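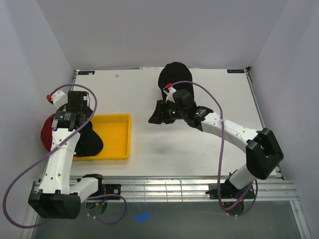

网上教人洗棒球帽的文章，十篇有九篇让你直接丢洗碗机，我不太信。热水加强力洗涤剂，对付盘子可以，对付帽檐就难说了。手洗麻烦一点，起码心里有数。先把要洗的帽子集中起来，浅口的容器就行，图中那种黄色塑料托盘够用，没必要买什么“专用洗帽架”。

第一步：看标签，试掉色
拿湿白布在帽子内侧按一按。布上有颜色，就单独洗。所谓“加盐固色”，我试过两回，没看出区别。 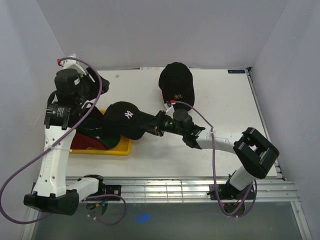 白色台面，浅色墙面

第二步：泡
水温不超过40度，中性洗衣液少放。Stirness的清洁片我也用过，贵，效果和普通洗衣液差不多。旧帽子的帽檐可能是纸板芯，这种别泡，用湿布擦。 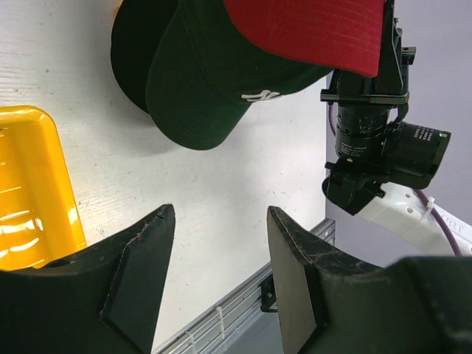
第三步：刷汗带
汗渍多半在额头那一圈，用软牙刷顺着缝线刷。刺绣的地方轻一点。小苏打糊可以试，别指望陈年黄渍全没了。

第四步：晾
帽子里塞条毛巾撑形，放阴凉处过24小时再看。

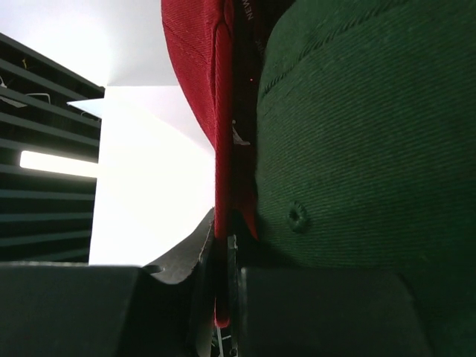
有人说拿吹风机吹更快，快是快，可帽身缩了没法补救。收的时候也别把帽顶对折，檐口朝同一个方向叠放即可。

2024年2月18日　Edbridge生活组

相关文章
羊毛围巾到底能不能机洗
De Bruijn除味喷雾：值不值得买
Luvville旧货市场淘帽记

读者评论
晒太阳的猫：洗碗机洗过一顶，檐子弯成瓦片了。
路过：盐水固色我妈坚持了一辈子，你说没用她要生气的。
momo24：纸板芯怎么判断？捏着发脆算吗？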